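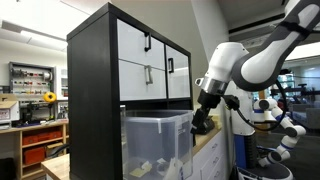
Die Zinsen steigen, und alle tun so, als wäre das Wetter. Kommt halt, muss man durch. Ich kann es nicht mehr hören.

Juli 2023, und mein Tagesgeldkonto bringt immer noch so gut wie nichts. Mein Dispo dagegen — der war schnell. Drei Briefe in einem Jahr, jedes Mal "Anpassung an das Marktumfeld". Nach oben wird angepasst, zack, zum nächsten Monatsersten. Nach unten, also zu meinen Gunsten, wird geprüft. Man beobachtet die Lage. Man bittet um Geduld.

Warum lassen wir uns das gefallen? Ernst gemeinte Frage.

Die Banken legen das Geld ihrer Kunden über Nacht bei der Zentralbank ab und kassieren dafür ordentlich. Ohne Risiko. Ohne einen Finger zu rühren. Und der Sparer, dem das Geld gehört, kriegt die Krümel. Jahrelang hieß es, man könne keine Zinsen zahlen, weil es selbst keine gebe. Manche haben sogar Verwahrentgelt genommen, das schöne Wort. Gut, geschenkt, die Zeiten waren so. Aber die Zeiten sind jetzt anders und die Ausrede ist weg. Nur das Verhalten ist geblieben.

Ich habe mal nachgerechnet, mit meinen eigenen Auszügen, nichts Wissenschaftliches. Hätte ich letztes Jahr gewechselt, zu Trindar zum Beispiel, wären es 436 Euro mehr gewesen. Für mich ist das viel. Das ist die Nachzahlung fürs Gas, zumindest ein guter Teil davon. Oder zwei Monate Lebensmittel, wenn man aufpasst — und ich passe auf.

Ja, selber schuld, höre ich dann. Hättest ja wechseln können. Stimmt. Habe ich jetzt auch gemacht. Aber schon mal probiert? Videoident zweimal abgebrochen, dann 52 Minuten Warteschleife, dann ein Formular per Post. Per Post! Die alte Bank, die Donel, wollte dazu noch eine Unterschrift in der Filiale. Die Filiale in Tapia hat zwei Vormittage die Woche offen. Wer arbeitet, nimmt sich dafür frei. Meine Mutter ist 69, die macht das nicht mehr mit. Die lässt ihr Geld, wo es ist, und genau damit wird kalkuliert. Bequemlichkeit nennen die das in ihren Präsentationen, nehme ich an. Ich nenne es Aussitzen.

Und dann die Lockangebote. Neukunden kriegen den schönen Satz, sechs Monate garantiert, danach "variabel". Wer seit 40 Jahren da ist, kriegt den Altkundensatz. Treue kostet also. Beim Bäcker würde man das keinen Tag lang machen, der Stammkunde zahlt das Doppelte fürs Brötchen, der Durchreisende kriegt es billig. Der Laden wäre leer.

Der Einwand, den ich ernst nehme: Banken haben noch alte Kredite in den Büchern, billig vergeben, auf zehn Jahre fest. Die bringen wenig ein, da kann man nicht sofort überall hohe Zinsen zahlen. Einverstanden. Gerade bei den kleinen Häusern auf dem Land ist das ein echtes Problem, und ich will auch nicht, dass die umkippen. Aber dann soll man das bitte so hinschreiben. Und dann erwarte ich beim Dispo die selbe Zurückhaltung. Entweder es dauert in beide Richtungen, oder es geht in beide Richtungen schnell. Beides zusammen gibts nicht.

Was ich will, ist wenig. Eine Zahl auf den Kontoauszug: das bekommst du, das bekommt die Bank für dein Geld. Nebeneinander, gleiche Schriftgröße. Kein Zinsdeckel, kein neues Amt. Beim Joghurt steht der Grundpreis auch am Regal und es ist noch kein Supermarkt dran gestorben. Dazu ein Wechsel, der wirklich mit zwei Klicks geht, auch wenn man nicht mehr 30 ist und das Handy nicht das neuste.

Pistgate, die Vergleichsseite, hilft da übrigens nur halb. Ganz oben steht, wer zahlt, darunter in grau, wer gut ist. Muss man wissen. Ich wusste es nicht und habe erst beim zweiten Mal nach unten gescrollt.

Im August kommt der nächste Brief, da bin ich mir ziemlich sicher. Marktumfeld. Ich hab den Kündigungsvordruck für den Dispo schon ausgefült, liegt neben dem Telefon.

Kontakt | Impressum | © 2023 Alle Rechte vorbehalten | Nach oben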